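Lernbridge Open Course Notes
Unit 7: Rules for Contact Tasks in Shared Rooms
Course lead: Byung-chul Yeon
Revised 22 October 2022

This unit covers the rules that apply when a robot arm touches fixtures and household goods in a room that people also use. Students should read it before their first supervised session. 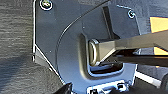 Contact with a metal loop in the first picture; a T-shirt on a hanger, held by its hook, in the second.
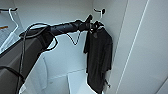 Why is a force limit required when the arm is already moving slowly?

Speed and force are separate quantities. An arm that moves slowly can still push hard against a fixed part, and the motors will keep pushing until they are told to stop. A speed limit lowers the energy of an unexpected impact. A force limit governs what happens once contact has been made. Both must be set, and both must be entered in the session record.

7.1 Before the session

The operator shall confirm that the emergency stop is within reach and has been tested that day. The working area shall be marked on the floor, and no person may enter it while the arm is powered. Loose cables shall be checked through the full range of motion of every joint.

7.2 Contact with fixed parts

Fixed parts include latches, handles, hooks and rails. For the exercises in this course, contact force shall not exceed 44 newtons. Approach speed within the last 100 millimeters shall not exceed 200 millimeters per second. If the gripper meets resistance before the expected point of contact, the motion shall be stopped and the arm backed away along the same path. The operator may not raise the force limit during a session.

7.3 Handling garments and other soft goods

Soft goods change shape as they are carried, and the planned path must leave room for them. Where a hanger is used, the grip should be taken on the hanger. The operator shall check that fabric does not lie between moving joints before the arm is withdrawn.

7.4 Records

Each session record shall state the limits in use, the name of the operator, and every stop, planned or unplanned. Records are kept in the Clornilska folder for the length of the course. Corrections are added as a dated note, and the original entry is left in place.

Reading for next unit: Özkan handout, sections 1 and 2.

7 comments
44 shares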